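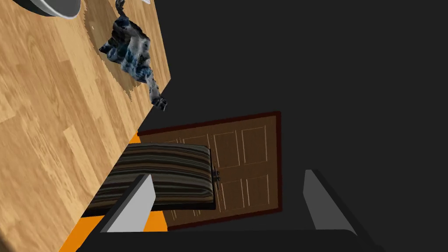 Rungnapa Luangrath는 지난번 글 밑에 시뮬레이터에서 손으로 로봇을 끌고 다니는 게 실물보다 어렵지 않냐고, 자기는 사흘 만에 어깨가 나갔다고 적어 주셨어요.

읽는 시간 3분

저도 어깨는 좀 아팠어요ㅎㅎ 그래도 Trosura 원격조작 컨트롤러, 두 달 써 본 입장에서는 꽤 만족합니다! 제가 하는 일은 가상 집 안에서 그리퍼를 직접 몰아 시범을 남기는 거예요. 바닥에 뭉쳐 있는 천이나 줄무늬 쿠션 같은 물렁한 물건이 단골이고요.

제일 좋은 건 손목 회전이에요. 예전에 쓰던 Seltden은 손목을 크게 꺾으면 한 박자 늦게 따라와서 쿠션 모서리를 자꾸 지나쳤는데, 이건 제 손이랑 거의 같이 움직여요. 손목 시점 화면이 확 기울어도 방향 감각이 금방 돌아오더라고요(첫날은 멀미로 점심 걸렀습니다). 집게 트리거도 살살 당기면 살살 닫혀요.

아쉬운 점도 있죠. 무게가 142그램이라 가벼운 편인데 앞쪽으로 쏠려 있어서 오래 들면 손목이 뻐근해요. 천을 집을 때 손에 오는 진동은 딱딱한 물건 집을 때랑 똑같아서, 잡혔는지는 결국 눈으로 봐야 하고요. 그리고 녹화 버튼이 왜 엄지 바로 밑에 있는 걸까요? 지금까지 시범 769개를 저장했고 106개는 버렸는데, 버린 것 중 상당수가 이 버튼을 잘못 눌러서예요. 설정에서 길게 누르기로 바꾸면 좀 나아요.

설치는 금방 끝났어요. 다만 영점 맞출 때 팔을 쭉 펴고 가만히 있으라는데 설명서에 시간이 안 나와 있어서 한참 벌서는 자세로 서 있었네요. 삑 소리 두 번 나면 내려도 됩니다.

하루 한두 시간 시범 녹화하시는 분께는 추천, 종일 붙잡고 계실 분은 손목 받침을 같이 알아보세요. 6월에 나온다는 펌웨어에서 버튼 위치를 바꿀 수 있다던데 나오면 다시 써 볼게요.

최근 글
Seltden 일 년 사용 후 팔았습니다
Birnley 손목 받침 착용기
시범 녹화할 때 파일 이름 정리하는 법
Tannous 페달, 발로 집게 여닫기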